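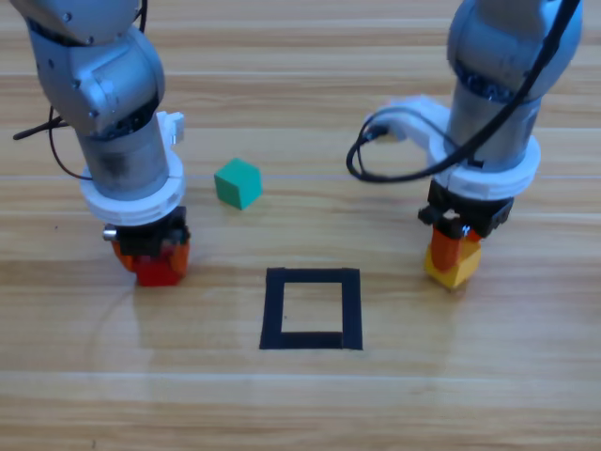 Block table back in use

The block table in the Guleslow toy library is open again after the work on the back room in June. It can be used whenever the library is open, up to half an hour before closing, and there is no need to book.

The work cost a little under £500, which came out of the spring raffle money. Most of that went on the floor and the new lights. Tahsin Ranasinghe sanded and oiled the table over a couple of evenings and has asked that drinks be kept on the shelf by the door.

We have also sorted the blocks. There were 228 in the tubs when Marichka Savchuk went through them, and 13 were too chipped to keep. The rest have been washed and put back by colour. Please return them the same way, even if you are in a hurry, as the younger groups ask for them by colour and it takes a long time to put right.

The activity on the table at present is a simple one. A square of black tape marks the building spot, and the job is to stack three blocks on it in order: red at the bottom, then yellow, then green.
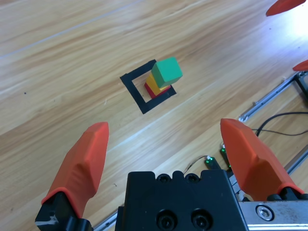

It is harder than it sounds for small hands. A stack counts as long as it stays up when you let go, and the layers do not have to line up. It is also fine if a corner sits over the tape. Older children can try it with one hand, or with one child calling out the colours and another doing the building.

Yevdokiia Polishchuk, who runs the early years morning, has written a sheet of other things to try with the same blocks. Copies are in the folder by the desk. If you use it with a group, let her know which ones worked and which were too fiddly.
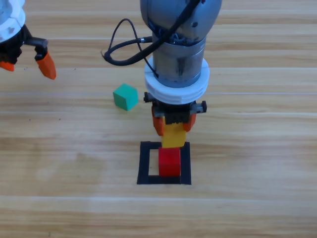
Several people have asked about marking out squares of their own. You are welcome to, but please use only the black tape from the desk drawer, which lifts cleanly. Peel it up slowly, going with the grain. The planks run lengthwise with thin seams between them, and tape pulled across a seam can leave bits behind that are awkward to get out. If that happens, leave it for Tahsin and don't scrape at it.

We could still do with a few more yellow blocks of the flat rectangular kind. If you have any at home that are no longer played with, hand them in at the desk or speak to Dennis Kimaro.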